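I keep getting told to buy a water filter. My sister has one, the people across the hall in Mandthorpe have one, and in April a man with a clipboard spent a good part of an evening on my doorstep trying to sell me one called a Vorklow. He had a little bottle of drops that turned my tap water the color of weak tea. I asked him what the drops were. He said they reacted to "solids." I asked which solids. He said he could leave me a brochure.

So I read the brochure. It says the cartridge treats 4,000 liters before it needs replacing and removes 21 contaminants. There is a list of them, in very small type, and I went through it with the yearly report from our water utility next to me. Of the 21, the utility tests for most, and the levels it found were either well under the limit or too low to measure. Removing something that wasn't there is a pretty easy job. I could sell you a box that keeps tigers out of the sink.

I don't want to be unfair. Debora Sanna, who I used to work with, lives in a house with old lead pipes running in from the street, and she has a filter that is certified for lead and changes it on schedule. That makes sense to me. She had the water tested first, by a lab that wasn't selling anything, and then bought the thing that dealt with the result. What I object to is doing it the other way around. 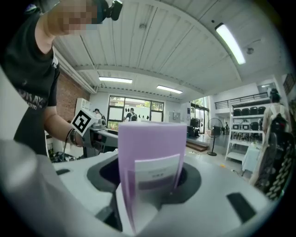
Then there is taste, which is where most people end up when you push them a bit. "It just tastes better." Maybe it does. Chlorine has a taste and a carbon filter takes a lot of it out. But so does leaving a jug in the fridge overnight, at least where I live, and the jug cost me nothing because it came with the apartment. I tried this on Anathi Gumede when she came for dinner. Three glasses, all cold: one straight from the tap, one from the jug, one from a Cludik pitcher I'd borrowed for the purpose. She liked the tap best. She then changed her mind and said the jug. I wouldn't publish that anywhere but here - still, she didn't pick the pitcher either time.

The pitcher also has a light on it that goes from green to red. I assumed it measured something. According to the manual it is a timer. It turns red whether you've poured a swimming pool through it or left it in a cupboard.

If anyone reading has a filter and a test result from before they bought it, I'd like to see the numbers. So far I've had five emails on this subject and every one of them was about how the coffee tastes.

Get new posts by email. Enter your address to subscribe. You can unsubscribe at any time.

Contact | All text copyright the author | Back to top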